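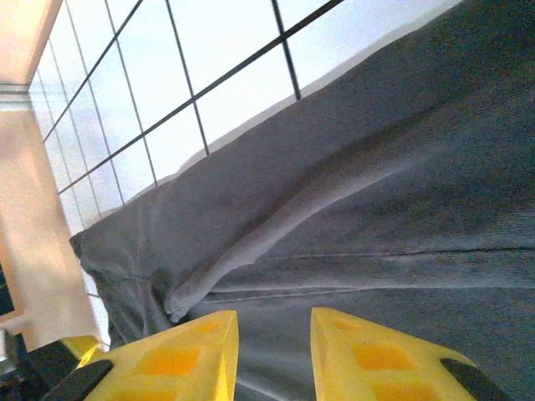 Does a knit need to be pressed before it gets folded? For the gray stuff we have, I'd skip it. Shake it out hard, lay it down, push the big ridges flat with the side of your hand, and leave it alone for a few minutes. The iron just makes the edges go wavy and then you're chasing the waves all afternoon (I did that for most of last October, see the earlier notebook, the one with the coffee ring).

OK, so, October again, started 9 in the morning. Workroom notebook, Hustham, back room. Folding and finishing, the gray.

I wanted to get somewhere with the gray pieces before the Letberg order has to be packed, and what I really wanted was to settle on one fold and write it down, so we all stop doing our own version of it. The shelf looks terrible right now! Half the stacks have the fold facing out and half have the raw side facing out, and I'm as guilty as anyone.

Weighed one first, dry, straight off the shelf: 282 grams. The card from Popescu says 290-something, I can't read the last digit, my own handwriting. Fine either way.

First try was the thirds fold. Lay it out, left side in, right side over, then in half, then in half again. It goes together fast but the thing is fat in the middle and the stack leans over by the fourth one. Also the double layer slides on itself when you pick it up, so you put down a neat rectangle and pick up something closer to a parallelogram. I tried it with the fuzzier side in and it slid less, but then the outside picks up every bit of lint on the table.

Second try, halves only. Half, half, half. Boring, and it works a lot better. The trick (if it's a trick) is getting the first half dead on, because whatever you're off by there you get back with interest on the last one. I found it much easier to hang the piece from one edge first, let the weight pull it straight, and then lower it so the bottom touches the table before the top does. When I just threw it down I got a long diagonal ridge through it nearly every time, and smoothing a ridge like that from the middle only moves it somewhere else. You have to start at one end of it and walk it off the edge.

Note to self, walk it toward the hem, never toward the corner. Toward the corner it bunches up and you have to lift the whole thing again.

Then the picking up. I've been grabbing by the corner, like everybody does with towels, and I think that's where a lot of our crookedness comes from. The knit stretches on the corner and stays stretched for a bit, so you fold a piece that's longer on one side. If I gather a good handful from the edge and hold that, it hangs in long pleats and nothing stretches much. Looks messier in the hand but lies down squarer. I'm pretty pleased with that one.
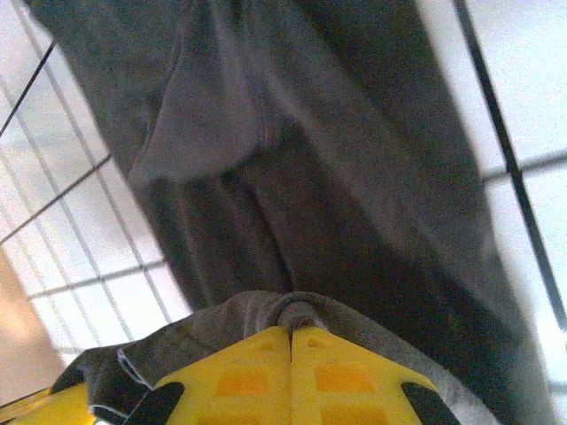
I also tried two handfuls, one at each end of the same edge, and for the big pieces that's clearly the way to go, though my arms are only so long. Big ones are cut at 890 mm and that's right at the limit of comfortable for me. The small ones are 510 and you can do those any way you like, they behave.

Threads. I'm adding a step for threads. Go around the hem before the first fold and snip whatever's loose, don't pull it! I pulled one this morning on a small piece and it drew up a nice long pucker, and that one is now a rag. White thread on gray shows from across the room, too, so if we get to choose on the next batch I'd vote for gray thread. I've put it on the list for Girkari to ask about when the new cones get ordered. Snips are back in the drawer under the cutting table, on the left, please leave them there.

Where I ended up for the gray, big and small both:

Shake out, twice, away from the table.
Check hem, snip.
Gather from the long edge, let it hang.
Lower it, bottom down first.
Walk any ridge off toward the hem.
Half, half, half, fuzzy side in, and brush the top with the lint brush.
Stack with the fold facing out.

Did a run of small ones like that after lunch and the stack stood up by itself, no leaning. The big ones still come out a little thick at the fold and I'd like to try a board on top overnight, the old shelf board from the hallway would do.

Still open: whether the fold line stays in the fabric if it sits for weeks. If it does, the Letberg ones should be rolled. Leaving one big piece folded under the board and one rolled next to it, tags pinned on both, will look again when the order goes out.

Out of lint brush refills.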